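Budget for the fingers before the arm

Most shops planning a first robot cell put nearly all the money into the arm. I think that is backward. At Plorketti we held back 30 percent for grippers, fixtures and spare parts, and we spent all of it by January.

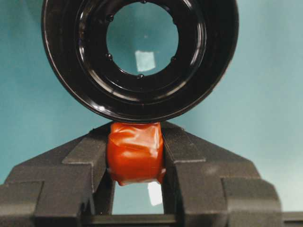
2 min read

A gripper closed on a small block wrapped in orange-red tape is a cheap sight. The hours behind a reliable grip are not cheap – and they rarely get a line in the quote. Ask for one. I would also set aside 5 percent for fingers alone, and buy the smaller arm if that's what it takes.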